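4. Shared characters and reader recognition

4.1 Material and method

The second part of the study turns from single-title comics to stories in which characters from different sources appear together. Three series were read in full: Firker, Stonico and the later volumes of Groen. All three bring figures from older comics, films and television into one story, and all three leave most of these figures unnamed for long stretches. The reader is expected to know them by their clothes, their speech or the company they keep.

Each borrowed figure was entered once for every issue in which it appears. This gave 266 entries. An entry records whether the figure is named, whether it speaks, and whether its source is older or newer than the series itself. Figures seen only on posters, book covers or screens within the story were left out. Entries were made by one reader and checked by a second, and the 14 cases on which they differed were settled in discussion with Ankica Ristić, whose earlier work on Flastitz supplied the coding sheet.

The reading group met on Monday evenings to discuss the same issues. Members were asked to write down every borrowed figure they noticed before any talk began, and they handed in their sheets at the end of the evening. Talk itself was not recorded.

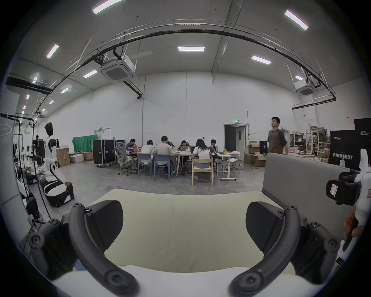 Figure 2. Gripper closed loosely on a pale cushion, with the workshop beyond.

4.2 Results

Named figures were noticed by nearly every member. Unnamed figures were noticed far less evenly, and age of source was a poor guide to which would be missed. In Groen, a detective from a silent serial was picked out by most of the group, while a schoolteacher from a much more recent comedy was often passed over. The detective has a speaking part in two scenes. The teacher only stands in a corridor.

Speech appears to matter more than costume. Where an unnamed figure spoke in a manner known from the source, members often wrote down the right title even when they could not recall the character's name. Stonico makes heavy use of this. Its third volume keeps one borrowed figure masked throughout and relies wholly on a habit of leaving sentences unfinished – a habit that several members placed at once.

Firker is the odd case. Its borrowed figures are crowded into a few large panels, and members who enjoyed the series most tended to hand in the shortest sheets. Several wrote that they had read past these panels to follow the story and meant to return to them later. The coding sheet has no place for this kind of reading, and the matter is taken up again in Section 5, together with the letters pages.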